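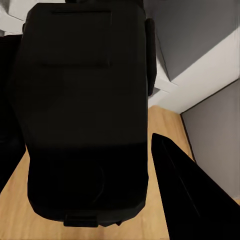 Pelletier wrote in the margin of the incident report that the arm had done exactly what it was told, and that this was the part of the file which ought to worry the reader most. The remark was later copied into the training notes at Clilberg and is still repeated there whenever a new intake begins the unit on fault analysis.

Chapter 4
Contact Faults and Strap Entanglement in Manipulation

4.1 Introduction

The preceding chapters treated the robot arm as a machine that moves through free space towards a known target. This chapter is concerned with what occurs when the target is soft, dark and equipped with straps, tabs and loops. Luggage is the standard case. A black bag on a timber floor offers a strong outline against its surroundings but very little internal contrast, and a black gripper finger brought alongside it may be difficult to separate from the bag in the camera view. A side strap standing slightly away from the body presents a further difficulty: the gap it leaves is a region that a planner may treat as open floor.

The case used throughout the chapter is the Gematano fault. Gematano was a handling program in which an arm was required to approach a bag from the side, close on a grab point and lift. The control software, supplied under the name Distero, was first exercised in simulation and then transferred to a physical cell at Clilberg. In simulation the task was run 2000 times and no entanglement was recorded. In the physical cell, a finger passed behind a strap during approach, the strap drew tight as the arm withdrew, and the bag was dragged across the cell until it struck the guarding. The protective stop did not operate until the guarding was struck. No person was injured.

4.2 The Course of the Fault

The event log assigns the fault the entry number 2606. Students should note the order in which the entries appear. The approach was reported as complete before any contact was registered. The grip was then reported as failed, and the software commenced its ordinary recovery routine, a straight withdrawal at full programmed speed. It was during this withdrawal that the load on the wrist rose above 50 newtons. The recovery routine had no force limit of its own. It had been written on the assumption that a failed grip meant an empty gripper.

The investigation identified two deficiencies. The simulated bag had been modelled as a single rigid body, straps included, so that a finger meeting a strap was pushed aside and could not become caught. The force threshold, moreover, was active only during approach and lifting. Either deficiency might have been detected by review of the other, but the simulation and the recovery routine were assessed by separate groups, and the records show no exchange between them before June.

4.3 Terms Used in This Chapter

Entanglement: a condition in which part of the load is looped over, hooked on or wedged against the end effector without a grip having been commanded.

Silent contact: physical contact that does not produce a signal recognised by the control program.

Recovery motion: any motion commanded after a task step has been reported as failed. For the purposes of this chapter, a recovery motion is to be analysed as a hazard in its own right.

4.4 Before Proceeding

Students are expected to have completed the laboratory induction and to be familiar with the isolation procedure for the teaching cell. Exercises involving soft loads are to be carried out at reduced speed, with the interlocked gate closed and the supervisor's authorisation recorded in the cell logbook. A strap caught on a gripper is not to be freed by hand while the drives are energised.

Section 4.5 sets out the method for measuring withdrawal forces on a restrained load, beginning with calibration of the wrist sensor.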